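Ostton Technical Institute
Robot Software II, Handout 2: Meshing a gear under control
Revised 3rd May

The task this week is placing spur gears on a carrier plate. Your policy reads the wrist and head cameras and sends joint targets. Everything runs through the Plernside control stack.
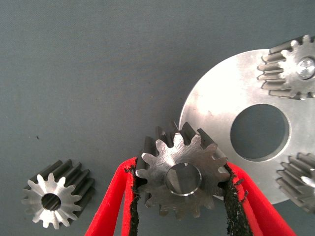
Fig. 1. Wrist view. Gear held between the two fingers, carrier plate at right.

Estimate the bore axis first, then plan the approach. If the teeth touch tip to tip, stop the descent and rotate the gear in small steps until contact force drops. Do not raise the force limit to get past it.

The March logs hold 3,560 frames. Keep 1,771 for training and leave the rest alone until grading. 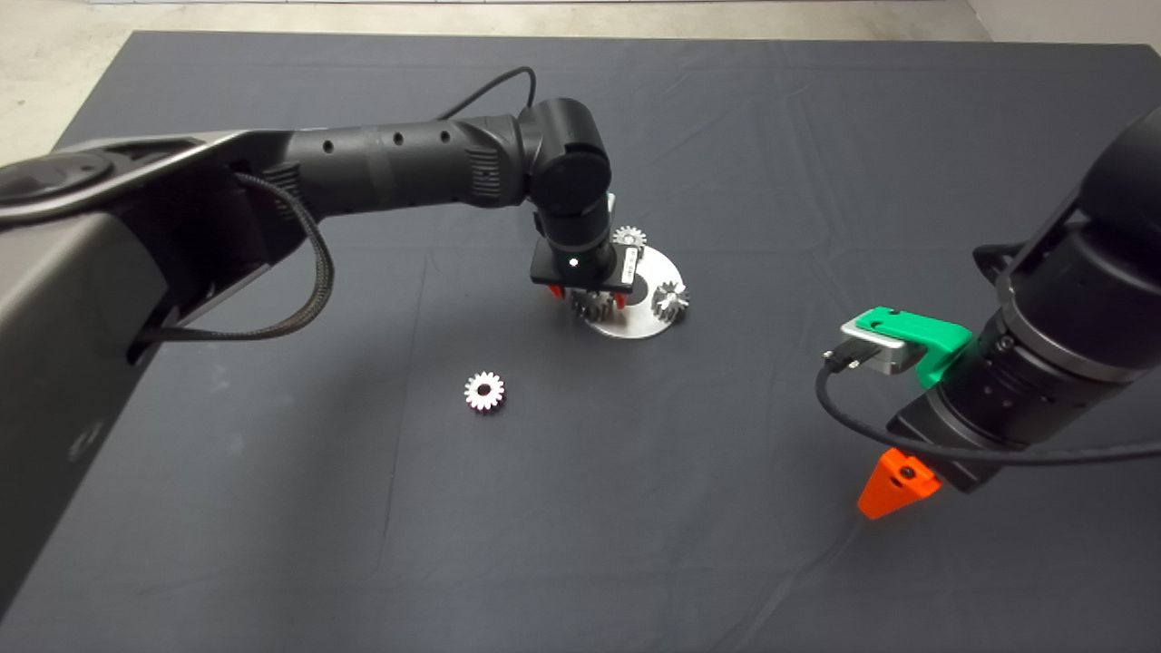 Why use both views in the policy?
The wrist view gives fine alignment, and the head view shows where the plate and the other arm are.

Read the Atallah notes on force limits before lab.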